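News > Lab Notes > Software

Last updated: September 2022

The grasp planner learns to say "I don't know"

If you have been following these notes for a while, you may remember that back in January we moved the bin-picking work over to Testau, our new planning stack, and that we were all rather pleased with ourselves for a week or two. It was quick, it was tidy, and it could be restarted without taking the whole cell down with it, which anyone who lived through the old system will know is a real luxury. Then we started giving it shiny bins and soft things to pick up, and we have been learning humility ever since.

The trouble is mostly with bare metal. A depth camera likes a nice dull surface, and a scuffed metal floor gives it anything but. You get glare, you get little reflections of whatever happens to be sitting nearby, and you get holes in the point cloud just where you would most like to have points. The old version of Testau filled those holes by smoothing over them, so the planner was being handed a lovely flat floor that was partly made up. Most of the time that was fine. Every so often it meant the arm drove its fingers toward a surface that was a little higher than the software believed, and the force limit had to step in.

So over the summer the Rastholm group rewrote that layer. Voyle, the new perception module, keeps the holes as holes. Each patch of the bin gets a confidence value along with its height, and the planner has to pay for every low-confidence patch its fingers sweep through on the way down. It sounds like a small thing, and the change to the code really was small (the tests were another story!), but it has made the arm behave very differently around the walls and corners.
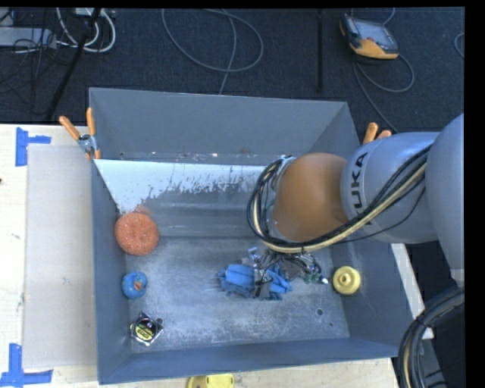
The KUKA arm at work in the metal bin, with the gripper down over the blue cloth.

Cloth deserves a few words of its own, as it is the item we get asked about most. A ball has a shape you can fit a model to, and you can be fairly sure it will still be a ball when you touch it. A crumpled cloth has ridges and folds that are never the same twice, so Voyle doesn't try to recognize a pose for it at all. It looks for ridges that stand up enough to pinch, ranks them, and passes the best 5 along to Testau, which throws out any that would put the wrist too close to a wall. If none are left, the planner now stops and asks for another look from a different approach angle. Before, it would simply take the least bad option and hope.

We have logged 2234 planned grasps with the new pair running together, and of those, 46 ended in a planner refusal. We went back through every refusal by hand, with a good deal of coffee, and only 3 of them looked overcautious to us. The rest were cases where we would have wanted it to wait too - usually a small round object sitting right up against a wall, with a bright reflection next to it.

There is plenty left to do. Wrist cables are still modeled as one fat cylinder, which makes the planner shy of some perfectly good elbow positions, and we would like to replace that with something closer to how the bundle really hangs. Soveck, our replay tool, also needs some love. It can now step through a grasp with the confidence map laid over it, but it gets painfully slow on long logs, and the color scale confuses everyone the first time they open it. If you have opinions about color scales, please drop by, we would be glad to hear them.

Comments

binpicker_at_large: Is the confidence penalty a fixed weight, or do you tune it for each bin? We tried something similar and ended up with one setting per container.

Lab Notes: One weight for everything at the moment. We do expect to need a second for the deeper bins.

graycode: Please, please fix the Soveck colors. I read red as "good" for a whole afternoon.

mattefinish: We sprayed our bin with matte paint and it helped a lot, until the paint started coming off on the parts. Looking forward to trying the software way.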